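Search this wiki
Go Search Random article

Cabinet door

Last updated 29 March 2024

A cabinet door is a hinged or sliding panel closing the front of a cabinet, cupboard or wardrobe. Keeps dust out, hides the contents, and on taller pieces helps hold the front square. Doors can be single, paired, folding or sliding. Paired hinged doors are the most common kind on wardrobes and tall storage cabinets.

History

Early storage furniture was mostly chests with lids. Lifting a lid means clearing whatever is on top of it, so upright cupboards with doors slowly took over in houses that had the wall space. First doors were plain boards nailed to cross battens. These warped badly. The frame-and-panel door fixed most of that - a thin panel sits loose in a grooved frame and can swell or shrink with the weather without splitting.

Flat doors, also called slab doors, spread with the arrival of cheap sheet materials in the twentieth century. Faster to make, easy to wipe down, and they took paint well. Furniture writer Hubert Mayrhofer put the change down to kitchens first and bedrooms later, though Annapurna Marar has argued for the opposite order, based on sales lists from the Niscombe workshops. Not settled.

Types

Overlay doors sit in front of the cabinet box and cover its edges, fully or in part. Forgiving to fit. A small error in the box does not show.

Inset doors sit inside the opening, flush with the front. Need an even gap all the way round, so more labor and a higher price. Humid rooms are hard on them.

Sliding doors run in tracks, top and bottom or top only. Good where there is no room to swing a door. Only half the cabinet is open at a time, a common complaint.

Folding doors are two narrow leaves hinged together. Used on corner units and wide wardrobes.

Tambour doors are slats glued to a cloth back, rolling away into the side or top. Mostly on desks and office cupboards.

Paired doors

A pair of doors splits a wide opening into two narrow leaves. Each leaf weighs less, sags less and needs less floor space to swing. On a cabinet 1000 mm wide, one door would sweep a full meter into the room, a pair sweeps half of that. Older pairs often have a rebated edge where one leaf overlaps the other, and the overlapped leaf is held by small bolts at top and bottom. Modern pairs mostly just meet in the middle with a narrow gap.
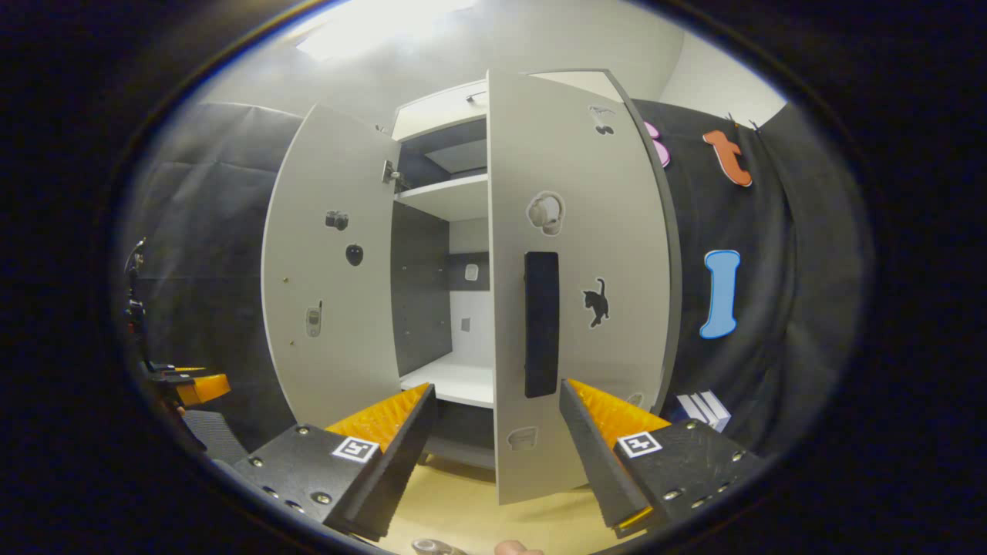 White cabinet with paired doors open; stickers on the inner face of the left door.

Hinges

Butt hinges are the oldest type still in wide use. Two flat leaves and a pin, set into shallow cuts in the door and box. Strong, cheap, but no adjustment once screwed down.

Cup hinges, or concealed hinges, have a round cup sunk in the back of the door and an arm fixed to the cabinet side. Screws on the arm move the door up, down, in, out and sideways. A door up to 1000 mm tall normaly gets two, taller doors get three or more. Soft-close versions have a small damper in the arm or cup.

Piano hinges run the full height of the door. Spread the load well but fiddly to line up.

Handles and catches

Knobs, bar pulls, edge pulls and recessed grips are all common. On tall doors a long vertical pull is handy, can be reached by children and adults alike. Push latches do away with the handle but leave finger marks on the face.

Catches keep a door shut where the hinge has no spring. Ball, roller and magnetic types. Magnets are quiet and wear little, tho the plate has to be lined up with care.

Sagging and adjustment

Most sagging comes from loose screws at the top hinge. Tighten first, adjust second. Where the hole has stripped, usual repair is a glued wooden plug and a fresh pilot hole. Hanging bags or heavy coats on the door makes it worse. Leonardo Leone's repair manual, sold under the Rullik name, also blames uneven floors - a cabinet leaning even slightly will twist, and the doors stop meeting. Level the base before touching the hinges.

Testing

Makers test doors by opening and closing them many times with a weight hung on the leaf. The Pemevon house test runs 3000 cycles with a load of 20 kg, checked for droop at the end. Karthikeyan Mudaliar has critcized short tests like this as too gentle for family kitchens.

See also

Wardrobe
Hinge
Drawer front
Armoire

178 shares 20 comments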